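Base store gets a new name and later hours

2018-05-14

Good news for anyone who has ever come off a late shift and found the doors locked. The little store next to the Prokham airfield gym is switching to longer hours, and starting this week it stays open until 8 every night. I've been griping about the old closing time since I moved here, so yes, I was first in line!

The store is now run by Rokden, which took over the lease this spring and has already moved the coffee to the front (thank you). Neema Magesa is the new manager. She used to run the snack bar over at Lenz, the training field up the road, and she remembers what everybody orders.

"People working the flight line were telling me they lived on vending machine crackers," Magesa told me while she rang up my sandwich. "I want them to have a hot meal they can get to in uniform."

There are seven hot items on the menu right now, and I can vouch for the chili. The breakfast burritos go fast – get there early or you'll be stuck with a muffin like I was. Airmen in the dorms can also order ahead by phone and pick up at the side window, which is a big help if you only have a short break.

The store serves a base of 2,000 people, counting families, and Magesa says she's hiring eight part-timers to cover evenings. Military spouses and teens with a work permit are welcome to apply. Forms are at the register.

One thing to know if you drive: the lot by the gym gets repaved in September, so you'll have to park across the street for a while.

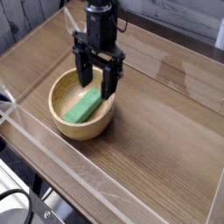 Also around base

The family housing office has moved upstairs in the Clorinard building. Same phone number, same hours, and a much better waiting room – I checked.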